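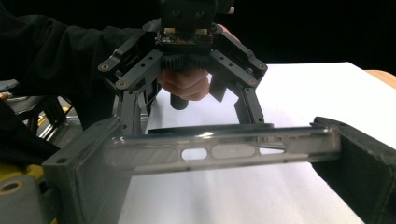 The equipment line is underspent again this period, and I would rather explain that than rush out and fix it. We were approved for a second full arm from Wogan in May and I have not placed the order. The Lellham team still wants it. My view is that the hand-held grippers are carrying most of the work we planned to do with an arm, and that the parts wearing on us are small and cheap. On the current version the gear is out in the open at the front, with the linkages fixed by little brass-colored screws on either side and two slender fingers below. The screws work loose. A bag of replacements and a tube of thread lock cost $59, and that purchase did more for our hours of usable work than anything else bought since the last report.

Spending so far

We have bought two spare sets of fingers from Tredel at $149 a set, plus the screws and thread lock. One set has been fitted. The other is in the drawer and I would like it to stay there until we know how long the first one lasts. Tredel says a year. I have no reason to think they are lying and no evidence that they are right.

The quote for the Wogan arm has gone up since the approval, mostly in the service plan. The plan covers labor but leaves out parts that wear, so we would be paying for a visit and then paying again for whatever the visitor replaces. Myfanwy James has asked for the plan to be priced separately. We have had an acknowledgment and no number.

Work on the bench

We have logged some 600 handling runs with the grippers in this period, on long narrow parts and on light plastic ones.

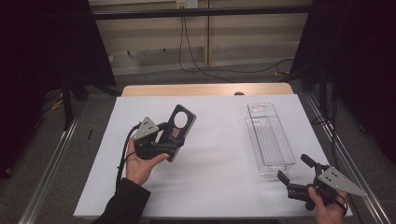 I would be careful with that total. It includes short runs and repeats, and the log does not yet separate a good run from one that was stopped and started over. Dendulthorpe's sales deck treats a figure like this as proof that a site is ready to automate. I don't think it shows that. It shows that people can do these jobs while holding a gripper, and whether an arm can do them at a price we would accept is a question we have not tested.

Setup time is also missing from the log. Clearing the table, checking cables and getting the next part in place all take staff time, and an arm would need most of the same. Dendulthorpe's payback sheet has setup at zero. When I put in even a modest allowance, the payback date moved past the end of the grant.

What I am asking for

Please let us carry the arm money forward and hold the order until the service plan is priced. Meanwhile I want to rent an arm for 5 weeks, if Wogan will agree to it, and run it on the same parts with setup time recorded - including the bad days. Lellham thinks the rental is money thrown away. It may be, but it is a lot less money than the arm.

The revised log sheet goes into use with the next batch of parts, and the first figures from it will be in the next report.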